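Trarnutdale Investment Club
Minutes of the regular meeting, 6/23/21

Present: Marlene Bittencourt (chair), Ustyna Hordiienko, Edileuza Prado, Valquíria Conceição, Annick Bouchard (minutes)

1. Minutes of the last meeting
Approved with one fix: the Plakby dividend was paid to the club account in February and had been left out. Edileuza spotted it, thank you Edileuza!

2. Account report
Edileuza went over the brokerage statement. We hold $827 in cash after the member deposits cleared, and there are no fees outstanding. She has now matched every deposit slip to the statement going back to the opening of the account, and the whole table clapped. Copies are in the blue binder for anyone who wants to see how she did it.
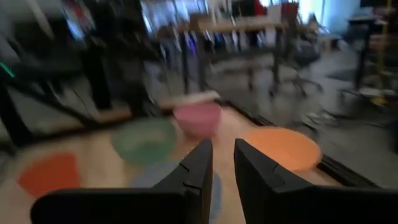 The monthly deposit stays the same per member. Valquíria asked if people could pay in twice a month in smaller amounts, and everyone liked the idea. Edileuza is happy to record it that way as long as the name is on each transfer.

3. Which broker should we use?
This was the big one, and a really lively discussion. Ustyna compared our present broker, Menon, with Irach, reading the fee schedule and the order-handling pages of both (all of them, including the footnotes!). Menon charges the club nothing per trade but pays very little on idle cash. Irach charges $12 a year and lets us use limit orders on fractional shares, a feature we have wanted for ages.

Marlene wanted to know how each firm gets paid when a trade is free. Ustyna showed us where to find that in the quarterly routing report and walked us through one page of it line by line. Several of us had never opened one before and it was great fun to finally understand the columns. 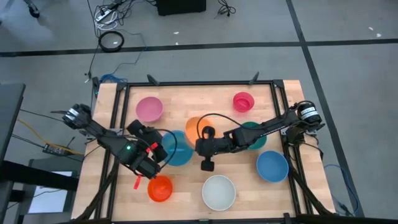 Moving the account would take a signed transfer form from each member, plus a new copy of the club agreement. Annick will ask Irach in writing if there is an exit fee later on.

Motion (Valquíria, seconded by Edileuza): hold the vote until the written answer comes in. Carried, all in favor.

4. Holdings
We kept all current positions. Marlene suggested selling part of Plakby and the group talked it over at length, but there was no motion. Valquíria will bring a one-page summary of its annual report next time. 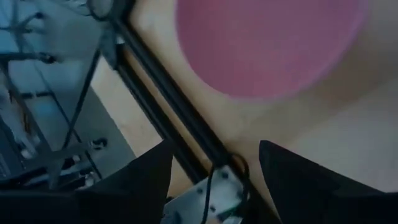 Pink bowl on the tabletop.

5. Beginners' evening
Annick has the outline ready: what a share is, how an order works, how to read a statement. The invitation went to 292 addresses and replies are already coming in. We set a spending limit of $2000 for the year's public events, room rental included.
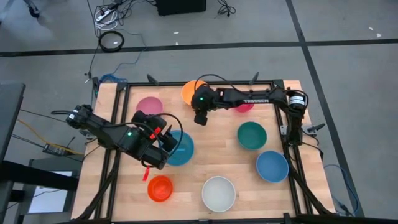

Ustyna will lead the part on spreading your money across different kinds of holdings, and she had a lovely way of explaining it. Put a little in each bowl, she said, the orange one, the pink one, the blue one, and then look at how the whole table is doing before you fret over a single bowl. Marlene asked her to use exactly those words on the night. Handouts will be printed in large type.

6. Action items
Annick: write to Irach on exit fees
Valquíria: Plakby summary
Ustyna: sample routing report with notes in the margin
Edileuza: update the deposit sheet for twice-monthly payments

Meeting adjourned. Minutes taken by Annick Bouchard.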